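Still Doing My Own Dishes

My dishwasher died on a Friday, during the rinse, with a noise like somebody setting down a tray of forks. I mention it because it is the only robot I have ever owned that did a whole chore from start to finish, and I never once called it a robot. You put the dirty things in, you went to bed, and in the morning there were clean things. I was rude about it for years. It left spots on the glasses.

The replacement part was on back order until October, so I had a month of standing at the sink with plenty of time to wonder where the other robots had gotten to. The ones in the videos, I mean. The ones that fold a shirt while somebody in a fleece vest looks on like a proud father.

I have been hearing that the house robot is close since I was in school. My mother was told the same thing. In the meantime I have bought a Brilline floor vacuum, second hand, which is the nearest I have come to living in the future. The Brilline does the hallway very well. The hallway is a rectangle with nothing in it. In the living room it eats the fringe of the rug, stops, and asks for help in a woman's voice that gets a little more disappointed each time. Before I run it I pick up the shoes, the charger cables, the cat's toys and on bad days the cat. Then I go around afterward and do the corners. I timed this once, out of spite, and the full robot-assisted cleaning took me 46 minutes. I own a broom.

To be fair to the thing, it doesn't know it is in a living room. It knows it is bumping into something. Most of what I do in the house without thinking turns out to be the part the machines find hard: seeing that the black lump on the dark rug is a sock, knowing that this mug has coffee in it and that one doesn't, feeling that the jar lid has started to give. The muscle part was solved long ago. Nobody needs a stronger arm to load a dishwasher.

I work in the office at Marciniak, where we assemble small pump parts, and for a while I figured the shop floor would go first. It's tidy out there. Things come in the same bins every day. If a machine can't manage my kitchen, surely it can manage a bench where every part has its own place painted on with an outline.

It can manage some of it. We've had a Hiltetti palletizer at the loading end for eight years and I don't think anyone would go back to lifting those boxes by hand, least of all the people who used to lift them. It stacks the same carton the same way all day. When purchasing switched to a slightly softer carton to save money, it squashed a row of them with total confidence and reached for the next one.

Assembly is another story. The bench next to my office is where the fiddly units get put together, and the man who runs it is Szymon Chmielewska, who was there before me and will probably turn off the lights after me. I asked him over lunch whether he was worried. He thought about it while he peeled an orange.

"It can have the Monday ones," he said.

The Monday ones are the units that come back because a part went in a hair crooked. Szymon fixes them with his thumb. He pushes, wiggles, frowns, pushes again, and there is a small click that he says you hear in your wrist. I tried it. I did not hear anything in my wrist. I did manage to get the part stuck so badly that he had to go find the other pliers, so add me to the list of machines that aren't ready.

Since then I have been reading up in the evenings, with dishpan hands, and much of the work on this kind of job happens in simulation, where you can drop a part as often as you like and there's no one to sweep it up. 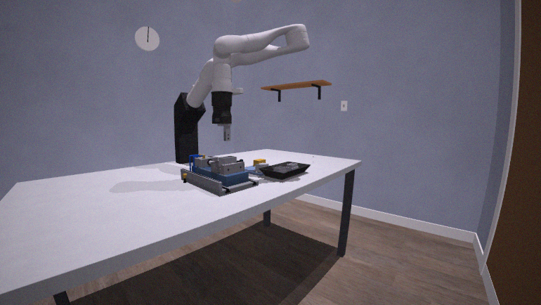

My own feeling is that I'd trust a robot at Szymon's bench long before I'd trust one at my sink, and the reason is mostly the furniture. A bench job can be boiled down to very little. Give the arm a fixture holding some gray machined blocks on a blue base, a black tray with small pieces in it, and a long white table with nothing spilled on it, and you have taken away most of what makes my kitchen my kitchen. Even the shelf on the wall is bare. I have never had a bare shelf in my life. If I put one up at noon there would be a bowl of batteries on it by dinner.

What is left after all that tidying is still the click in the wrist, of course. Two metal things that have to go together, with hardly any room to be wrong. I'm told they are getting better at it, and I believe that, in the way I believe the plumber is on his way.

A company called Guranell had a leaflet in our break room last spring for a kitchen helper, price $2,835, with a picture of a smiling couple not cooking. I read the small print while waiting for the microwave. It needed a counter kept clear, containers bought from Guranell, and ingredients already cut up. I have a name for a kitchen where the counter is clear and everything is already cut up. It's called being done.

So I'm not holding my breath, but I'm not grumpy about it either. If something comes along that can take a wet pan out of a full sink, figure out which side has the burned egg and scrub that side, I will buy it and give it a good spot by the window. Until then the repair shop wants $600 to bring back the one that left spots on the glasses, and I said yes before he had finished the sentence.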